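チケット 141:ドーム型カバーの継ぎ目から音がする件
状態:対応中
場所:Nodeo 作業室
優先度:中

## 最初の報告

お世話になっております。Nodeo 作業室の利用者です。日本語は母語ではありませんので、分かりにくい文がありましたら質問してください。

作業室に置いてある Vovoseck の送風機について相談いたします。運転を始めて30分ほど過ぎると、カバーのところから「ジジジ」という細かい音が聞こえます。風は普通に出ています。焦げたにおいはありません。手でカバーを軽く押さえると、音が小さくなります。手を離すと、また同じ音に戻ります。

## 窓口からの返信

ご連絡ありがとうございます。音の場所を確認したいので、次の点を教えてください。

- 音は上の通気口に近いですか、継ぎ目に近いですか
- 風量を変えると、音も変わりますか
- カバーを最後に外したのはいつですか

可能でしたら、電源を切った状態でカバーの写真を1枚添付してください。

## 利用者からの回答

返信が遅くなりまして、申し訳ありません。順番に答えます。

音は、通気口よりも継ぎ目に近いと思います。耳を近づけて聞きましたが、正確な位置はまだ分かりません。風量は「弱」と「強」の2段階で試しました。「弱」では音がほとんど聞こえません。「強」にすると、はっきり聞こえます。カバーは6月の掃除のときに外しました。そのとき、上の細い通気口のほこりをブラシで取って、カバーをもとに戻しました。音に気がついたのは、その後です。

写真を添付いたします。
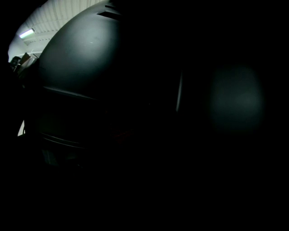 添付1:カバー表面。上側に通気口、中ほどに継ぎ目の段。

下のほうは暗く写っていますので、必要でしたらライトを当てて撮り直します。上のほうに小さい白い点がありますが、ほこりか傷か、写真では判断できません。音と関係があるかどうかも分かりませんので、念のために書きました。

## 窓口からの返信

写真を確認しました。この写真だけでは、継ぎ目が浮いているかどうかを判断できません。次の作業をお願いします。

1. 電源を切り、プラグを抜く
2. 羽根が完全に止まってから、カバーの留め具を外す
3. 継ぎ目の内側にあるゴムのパッキンを確認する
4. パッキンがねじれていれば、溝に入れ直す
5. カバーを戻し、留め具を左右交互に少しずつ締める

ねじを強く締めすぎると、カバーが割れることがあります。止まったところで終わりにしてください。

## 作業の記録

指示のとおりに作業しました。パッキンは切れていませんでしたが、2か所で溝から外れていました。指で押し込んで、カバーを戻しました。

「弱」で運転:音なし。
「強」で運転:最初は音なし。30分後に、小さい音が少しだけ出ました。前よりずっと小さいですが、完全には消えていません。

台の振動も疑いましたので、Jasden の防振マットを本体の下に敷いて、もう一度試しました。結果は同じでした。マットは外して棚に戻しました。

一つ質問があります。パッキンの表面が少し硬いように感じます。新しいものに交換したほうがよいでしょうか。交換する場合、部品はどこに注文すればよいですか。

## 窓口からの返信

詳しい記録をありがとうございます。硬くなったパッキンは溝に入れても浮きやすいので、交換をおすすめします。部品は Rustad の部品窓口で扱っています。注文のときに、本体の底にある型番を伝えてください。

届くまでは「弱」での使用をお願いします。音が大きくなった場合や、においがした場合は、すぐに電源を切って、このチケットに書いてください。

## 利用者からの回答

承知いたしました。型番をメモして、Rustad に注文しました。納期の返事はまだ来ていません。それまで「強」を使わないように、スイッチの横に紙を貼りました。部品が届きましたら交換して、結果をここに書きます。それまでチケットは閉じないでください。よろしくお願いいたします。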